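Prevside Student Robotics Forum > Manipulation Projects > Paddle case task: grasp order and episode length

gfrandsen
We are in the third week of the bimanual manipulation project and I would like comments on the task definition before we record more. The task is to open the paddle case, seat the paddle, and close the zipper. Both arms are teleoperated. The policy is trained on head and wrist views together, no depth. We have 124 usable episodes from the first batch, after discarding those with a timestamp gap between cameras.

The current definition leaves the left arm on the case throughout and gives the right arm the paddle handle. The zipper pull is handled last. My concern is that the left gripper ends up holding fabric at a different spot every episode, depending on the operator.
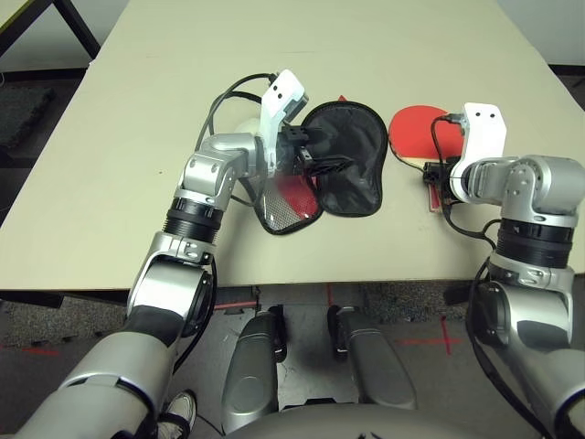 Left gripper on the case, right gripper on the paddle handle.

cprydderch
I would fix the left grasp. Put it in the written protocol: same side of the case, same distance from the zipper end. At present you are asking the model to average over three operators' habits. When we ran the Narkach folding task last term, most of our variance came from the hold arm, and we spent two weeks looking at the wrong arm.

ellwyn_b
Disagree with Carys. If the left grasp is fixed in training, the policy has no recovery when the case shifts on the table, and it will shift, because the fabric drags when the zipper is pulled. Keep the variation and record more of it. What I would fix is the start pose of both arms, which is currently wherever the previous operator parked them.

cprydderch
Recovery data is a separate set. You collect it on purpose and label it. Variation that comes from people not reading the protocol is not recovery data.

ellwyn_b
It has the same effect on the loss.

gfrandsen
Can we keep this to the task. Start poses are now in the config file, so that part is settled. I will split the next batch in half, fixed grasp and free grasp, same operators, and evaluate both on the same held-out case positions.

Second topic. The plush objects are in the same task family, and the wrist views there are less useful than I expected. A moving gripper at our present exposure time loses the edges of a small gray object completely.
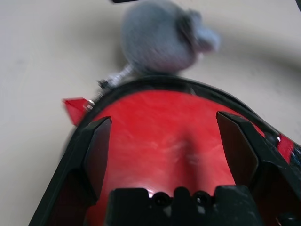

Bleddyn Llewellyn

Posting under my own name since the course staff account is locked until Thursday. The blur is an exposure problem first and a speed problem second. Set the wrist cameras to manual, shorten the exposure, raise the gain, and accept the noise. Auto exposure on a pale table will keep changing as the gripper fills more or less of the view. Gray plush on a cream surface is also close to the worst contrast you could pick, so do not judge the cameras on the mouse alone.

Check the dataset as well. If I read the log correctly there are 1,112 frames flagged by Maddocks's sharpness script, and the script has no idea which of them matter. Blur during free motion is harmless. Blur in the last half second before the fingers close is what costs you.

glenys_p
The flag threshold in that script was tuned on the Skivix cameras and not on ours. I would treat the count as meaningless until somebody retunes it. I have a branch that weights frames by gripper opening velocity, which gets at the thing Bleddyn is describing. Will push it this evening after 6:00.

e_meredith
Is slowing the operators down an option? In my runs the approach was much cleaner when I capped the wrist velocity over the last few centimeters.

glenys_p
It is, but you then train a policy that is slow in the same place. We had that in September and the evaluators timed out on two trials.

e_meredith
Then cap it only for plush and leave the paddle task alone. Plush is forgiving at closing. The fingers sink in, so a small position error does not lose the grasp.

cprydderch
Forgiving at closing, not at release. Fur catches on the finger edges and the object comes up again with the gripper. Add a short open-and-retract segment to the protocol or the success label will be wrong.
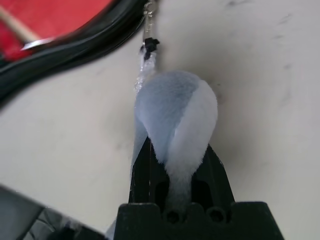 Does the retract segment count toward the episode length limit?
The limit covers everything from the first commanded motion to the final parked pose, so retraction is included and the operators should budget for it.

gfrandsen
Added to the protocol, version 2. Fixed and free grasp batches start tomorrow. Please do not edit the config while a batch is recording.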